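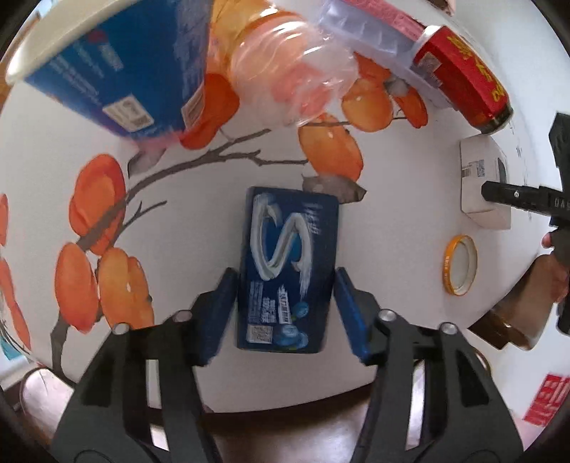
*Chewing gum on the round white table.*

I write for a living from one end of the kitchen, so most of my household tips are really tips for getting words out of the house on time. A few that have stuck.

**Invoices go on the fridge.** I tried a spreadsheet and I tried an app, and I forgot to open both. Now every unpaid invoice is printed and stuck up with a magnet until the money lands. I had a job for Grastness sitting at £432 for weeks, and seeing it each time I fetched the milk got me to send a reminder!

**Use the oven timer.** I set it in the hall where I can hear it but can't fiddle with it (mine's a wind-up one, so it lives wherever I like). One go for the rough draft, then up, kettle, washing out, and back for the second go. No editing in the first. I'm terrible at this and still cheat.

**Keep a tin of openings.** An old biscuit tin, full of first lines I cut from other pieces. When a newsletter won't start I pull out two or three and one of them usually bends to fit. Fengying Cai gave me this one years ago, and hers is a shoebox.

**Read it aloud while you cook.** Prop the pages behind the hob, well back from the pan, and read as you stir. Anything you trip over gets a pencil mark. My last piece for Pacheco went from 7 pages to 5 over one risotto, and the client asked for more of the same.

**Quote after lunch.** I once quoted £394 on an empty stomach for a job that took me most of June. Eat something, sleep on it if they'll let you, then send the number.

**Pencils in the cutlery drawer.** In the slot where the teaspoons used to be. The teaspoons are in a mug by the kettle and they're fine there.

Next time I'll do filing, or at least the box under the stairs.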